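4.2 Laying out the burger set

Set up the tray and ingredient holders before the first order card is drawn. Use a flat, level table with at least 60 cm of clear width.

1. Place the tray in the center of the table with its long sides running away from the player.

2. Lay one clear strip along each long side of the tray. The strips must be parallel to the tray.

3. Set three clear holders on the left and three on the right. Each holder lies flat and points outward from the tray.

4. Load the left side, starting at the far end: cheese slices, tomato slices, bottom buns.

5. Load the right side in the same order: top buns, patties, lettuce.

6. Stand the pieces upright at the inner ends of the holders. The lettuce leaf may lean against its holder.

Note: Cheese slices may differ in shade. Both shades count as the same ingredient.

7. Take one bottom bun and lay it in the tray near the player's end, cut side up.

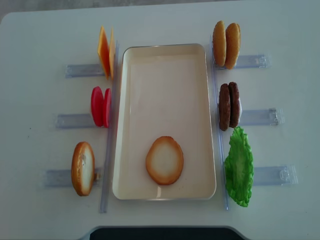

Fig. 5. Layout with the first bottom bun in the tray.

8. Check that the rest of the tray is clear. Build each burger on the bottom bun and finish with a top bun.

CAUTION: Do not force pieces into a holder. If a piece does not stand freely, remove it, wipe the holder with a dry cloth and try again.

CAUTION: Toy food. Not for use in an oven or microwave. Keep away from children under 3 years.

To change the layout for left-handed players, swap the two sides and keep the order from far to near. For storage, see page 22.

Wavodham Burger Counter, set-up guide. Revised 7 January 2025.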